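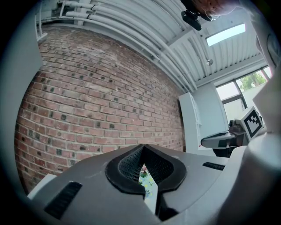

Two weeks with the hand-held grippers

I've been wanting to write this up since September! We finally have both pairs of hand-held grippers at the Harwood room, the older Kirkegaard ones and the new Avotar ones, and I've spent every spare hour swapping between them.

First impression: the wide-angle view from the gripper is great. You get the brick wall, the ceiling, the skylight, even the other gripper with its marker cube, all bent like a fishbowl but all there. My old narrow lens lost the second hand constantly.

I also like the V-shaped notch with the black mesh on its inner faces. On my list for it so far: pens, a sponge, a sock (harder than you'd think) and plant stems.

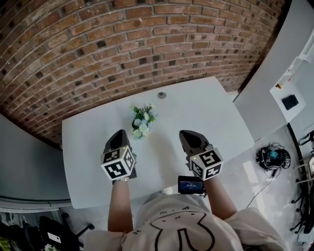

Posted by the Carilcombe Bench blog

The potted flowers are my favorite test, because leaves bend and hide things and you have to come in slowly with both hands. I did 31 tries with each pair. The Avotar jaws felt lighter at the wrist, though my thumb got sore – I think the spring is a bit stiff for long sessions.

Marker tracking was good until I turned a cube too far toward the wall. I want to try it again with the blinds down, and with the exposure fixed at both ends. Next up is the cable test, 48 plugs and one very tangled box. If you've used either pair, tell me what you set your jaw limits to!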